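Category: Workshop notebook / Natural dyes
13 comments

Thursday, June 20, 2024

Madder day, finally! I've had the roots from Kerstin Kasten's garden drying on the top shelf since October and I kept finding excuses, but the pot is clean and the wool is mordanted, so off we go.

Ground up 200 g of root in the old coffee mill (it will never do coffee again, sorry Caradog). First soak went down the sink, because Ute swears the yellows and browns come out first and you only muddy your red by keeping them. Second soak smelled like wet hay and beets. I put the skeins in cold and brought the heat up very slowly, and then of course the phone rang and I let it climb too far. You can see where it happened: skein 2 is a nice brick orange, skein 3 is basically a flowerpot. Skein 4 went in after I'd calmed down and topped up with chalk, and that one is RED. Proper red. I keep walking over to the window to look at it.

Things to try next time:
- more chalk, right from the start. Our water is so soft it might as well be rain.
- clip the thermometer to the pot, don't balance it
- save the exhaust bath for the Nodside fleece, Narendra wants a peach for his scarf

Chi-keung thinks the alum was underweight. I had 13 percent written down, he says the scale drifts when the battery's low, and he may well be right. New battery on the shopping list. Also string, also vinegar.

Lightfastness strips are taped up in the south window, half under card. Don't move them please!! Ute has already moved them once. The labels are pencil on masking tape, so if one drops off just stick it back where the gap is.

Left to do: rinse skein 4 again, write up the Drunari recipe card, find the lid of the big pot.
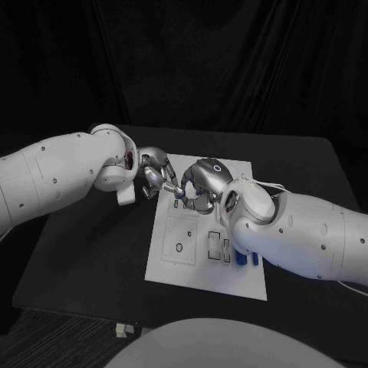
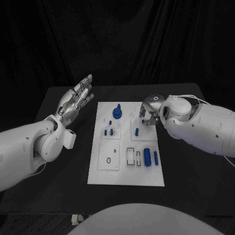
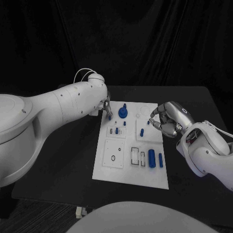

Two arms over the dark tabletop, all three shots.

Share this entry (4)
We use cookies to remember your settings. Accept / Manage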